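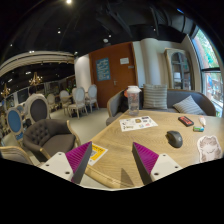
Does Ino know the names of his toys? Going by the July trials he might know one of them, and I wouldn't put money on that.

Saturday, evening. Writing this up before I start remembering it kindly.

Set-up as agreed: three toys behind the screen (rope, duck, ring), owner says the name once, dog goes round and fetches. Owner can't see the toys, dog can't see the owner once he's past the screen. 107 trials over the month, 47 correct. One in three by luck would give between 35 and 36, so on paper he beats chance, and Cayetano Ibarra has already written "clear effect" in the margin of the shared sheet. I have put a question mark next to it.

Why the question mark. Most of the extra hits are duck. Ino likes the duck. He brings the duck when asked for the rope, he brings the duck when asked for the ring, and once he brought the duck before anyone had spoken (void, not in the 107). A dog who fetches his favourite whatever you say should still score only a third overall if the names are evenly spread. I checked and they weren't. Duck was asked for more than its share because we let the owner pick the order in the first week. My fault, I wrote the protocol.

Took out the first week and ran it again. The gap shrinks to something I could get by tossing dice for an afternoon. Rope is at chance. Ring is a touch below. Duck still looks slightly better when duck is the word, and that's the only bit I'd like to see again.

Cayetano's reply, more or less: owners at Arkville all say their dogs know these words at home. I believe they say it. At home the word comes with a look, a lean, a hand going towards the basket, and it is usually said at playtime. None of that is cheating – dogs are very good at us – but it isn't the same as knowing a name.

Also read the Jorkitz leaflet somebody left by the kettle. "Tested on 2,000 dogs". Tested how? No control, no mention of who scored it, and as far as I can tell the scoring was done by people who had just bought the buttons. Hafþórsson's talk was better, at least he showed the misses, though he still let the owners stand in view.

To do:
Order of names from the random list, no swaps, even if the owner says he's bored.
Retire the duck, or bring in two more toys he likes as much. I prefer the second.
Add nonsense words. If he fetches duck for "blicket" we have our answer.
Second scorer working from sound-off video.
Ask Cayetano to rub out "clear effect". He says after the next batch. Fine, but it's not going in the summary until then.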